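Promside House – Linen and Laundry Meeting
Minutes, July

Present: Hongmei Luo (chair), Bình Mạc, Lợi Ngô, Lurdes Frade
Apologies: Zdeňka Ďurica (comments sent in by email, read out under item 2)
Meeting opened at 4:15 p.m. in the upstairs office.

1. Minutes of the last meeting
Agreed with one change. The rinse setting under item 5 should read "extra rinse," not "short rinse."

2. Printed towels – folding

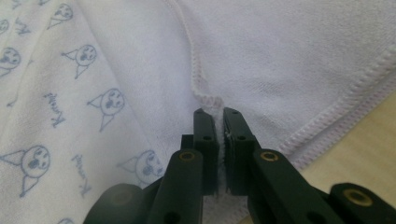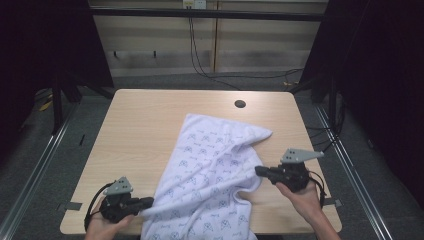
White cloth with a pale blue print.

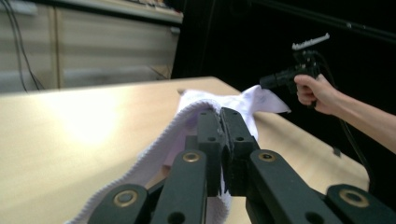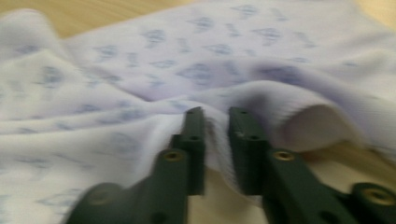 Zdeňka Ďurica had written that she would drop the thirds fold completely, as it takes too long at the table and the towels don't stack any better for it. She asked for half, half again, then one more half, with the hem to the inside. She also felt the print should not decide which way a towel is folded, as families do not look at it on the shelf.

Lợi did not agree about the print. New staff use it to tell the children's towels from the plain ones, and if it ends up on the inside they have to open the stack to check. Lurdes said the plain ones could go on another shelf and that would settle it. Hongmei pointed out that the other shelf is full of crib sheets until the Nyamweya cabinet is put up.

Bình said the bigger problem is towels going onto the table in a heap and being folded from whichever corner comes up first. He would like each one laid flat and smoothed out from the middle before anyone starts. Lurdes said that is fine on a quiet afternoon but not after swim day.

Agreed: halves, three times, hem inside, print outside. Towels to be smoothed flat first. To be tried until the next meeting and then looked at again.
Action: Lợi to write the steps on a card for the folding table.

3. Towels hanging over the table
Lurdes raised that towels left hanging over the near edge get leaned on and slide to the floor, and then have to go back in the wash. Bình suggested turning the table so the long side is against the wall. Hongmei was not sure the door would still open all the way. Left for now.
Action: Bình to measure from the table to the door.

4. Worn towels
Lurdes has started a pile of towels with thin spots or pulled loops. The last full count of towels of all kinds was 477, taken before the spring clear-out, so the present number will be lower. There was some talk about what counts as worn out. Agreed that a pulled loop can be trimmed and the towel kept, and that a thin spot you can see your hand through means it goes to rags. Rags to be cut in the afternoon only, when the good scissors are not needed in the craft room.

Lợi asked if rags could be dyed so they do not get mixed back in. Hongmei said no dye in the machines. A line of colored thread along one side would do – Lurdes has plenty.
Action: Lurdes to mark the rags already cut.

5. Reorder
Two quotes are in. Porunari came in at $650 delivered for the printed towels. Nirnesmont is cheaper per towel but only sells by the full case and charges for delivery, and the total ends up almost the same. Bình preferred Porunari on the grounds that the last batch from Nirnesmont shrank unevenly. Hongmei wants a sample washed a few times before any money is spent.
Action: Hongmei to ask Porunari for a sample towel. Decision held over.

6. Detergent
The unscented powder is leaving marks on dark items. Lợi has been mixing it with warm water first, with better results. Everyone to do the same. Zdeňka's email also asked for the measuring scoop to be returned to the box. Lurdes has it and will bring it back.

7. Any other business
The dryer lint drawer sticks. Bình has looked at it and thinks the runner is bent. Please pull from the center and not by the corner.
Hongmei asked for the window in the laundry room to be closed at the end of each shift.

Meeting closed at 5:05 p.m. Next meeting to be set once the sample towel has arrived.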